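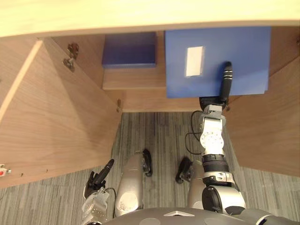

Baltik55 wrote:
I'd leave the doors alone and spend the money on the top. Oil it, don't varnish. Varnish chips round the edges and then you're sanding the lot again.

kingi_fan wrote:
Disagree! I varnished mine in June and it still looks lovely, and I've got two kids and a cat walking all over it. Oil needs redoing every few months and who remembers that?

Baltik55 wrote:
I do, ha. Takes me 10 minutes with an old T-shirt. What are you using, kingi? If it's the Prudada matt stuff I take it back, that one's decent (pricey though, I paid 77 quid for the big tin).

kingi_fan wrote:
No, just the own-brand one from the DIY place in Vollby. Four thin coats, light sand between each. I will admit the first coat went on far too thick and I had to scrape it off and sulk for a day.

mossybank
9 October
Can I be awkward and say wax? My desk was my gran's and it's only ever had wax on it. Hot mugs do leave rings, but I quite like them.

Baltik55 wrote:
Rings would drive me up the wall, sorry. Each to their own!

kingi_fan wrote:
Same, I've got coasters everywhere. Anyway, original poster, try whatever you pick on the underside first. Mine went a lot more yellow than the lid of the tin promised.

mossybank wrote:
Yes, do that. And open a window, the smell hangs about for days.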